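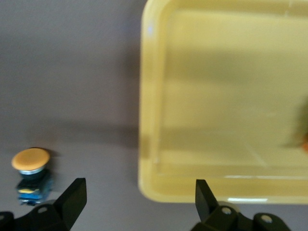 A visit to the Veken tea factory in Tornthorpe

In May I went with my colleague Murali Nadar to see the Veken tea factory in Tornthorpe. We both work in a small shop that sells tea and coffee, and we wanted to understand what happens with the leaves before they come to us in bags. The tour must be booked by phone and it is only on Thursday, at ten in the morning.

Our guide was Annelore Ackermann, who has worked there for a long time as a blender. She took us first to the store hall, where the sacks stand on pallets. The smell is very strong when you enter, like dry hay with a little smoke, but after some minutes you do not notice it anymore. They keep more than 2,000 sacks in this hall, and each one has a paper label with the garden and the week of picking.

After that came the part I liked best, the tasting room. The blenders taste every delivery two times, once when it arrives and once before it is mixed. We were allowed to try also. You must take the tea from the spoon with a lot of air, and it makes a loud noise - I was shy about it at first, Murali not at all. He found the difference between the two Poojary teas at once. For me they were the same until Mrs. Ackermann told me to wait for the taste at the back of the tongue.

The packing hall was too noisy for questions, so we walked through it quickly and she explained the work later in the corridor. I would have liked to stay longer there.

The visit took two hours. At the end there is a small shop, and the prices are a little lower than in the city. I bought the breakfast blend called Hiltetti, which is darker than I normally drink, and it is good with milk. Parking is free, but the entrance is on the side street behind the railway bridge and the sign is easy to miss. Wear warm clothes, also in spring, as the store hall is not heated.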